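Courses > Robot Software > Unit 4 > Handout: Planning a top-down grasp in simulation

Unit 4: Planning a top-down grasp in simulation
Darkstead School of Engineering
Revised April 28, 2018

4.1 Purpose

This unit covers the step between a detected object pose and a joint trajectory. The perception node from Unit 3 is assumed to be working. Planning is done with Panicker, the sampling planner used in the February labs, and all scenes run in the Ollotitz simulator. Students who have not yet built the workspace should do so before the lab, as the first build is slow.

4.2 Frames

Three frames are used throughout:

base: origin at the centre of the arm's mounting flange, z up
table: origin at one corner of the tabletop, z up
tool: origin midway between the finger pads, z pointing out of the gripper

The arm stands on a pedestal, so the table surface has a negative z value in base. Most failed plans in previous years came from object poses left in the table frame and passed to Panicker as if they were in base. The planner does not check for this. It will return a valid path to the wrong place.

4.3 Collision model

Load the table and the pedestal as separate boxes. The pedestal must be included even though the arm is bolted to it; disable only the pair (pedestal, link 0). If the whole pedestal is left out, the planner is free to swing the forearm through it when reaching for objects close to the base.

Small objects are added from the perception output. The object to be grasped is removed from the collision set for the final approach and attached to the tool frame once the fingers have closed. Its neighbours stay in the set at all times.

4.4 Pre-grasp pose

The pre-grasp pose places the tool frame directly above the object, with the tool z axis pointing straight down. Yaw is taken from the short axis of the object's bounding box, so that the fingers close across the narrow side. For a cube the yaw is ambiguous by 90 degrees. Try both solutions and keep the one with more clearance to the neighbouring objects.

Inverse kinematics is called with 20 random seeds. Discard solutions within 4 degrees of a joint limit, then rank the rest by joint-space distance from the current state. Elbow-up solutions are preferred. With the wrist vertical and the elbow high, the forearm comes down steeply and keeps clear of the tabletop. The fingers are opened before the descent begins.

Set the planner seed to 543 so that results can be compared between groups. Save the joint state at the pre-grasp pose to the Uria log before commanding the descent.

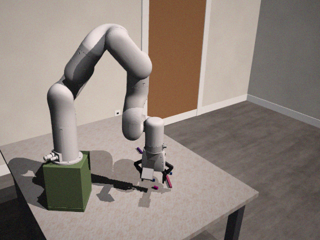

4.5 Straight-line descent

The descent is a Cartesian path along tool z, interpolated at 11 waypoints. Each waypoint is solved using the previous one as the seed. Reject the path if any joint moves by more than the step limit in the configuration file, which normally indicates a change of arm configuration part way down.

Exercise: run the descent for each object in the scene and plot all joint angles against waypoint index. Hand in the plots with the Uria log and a short note on any rejected path.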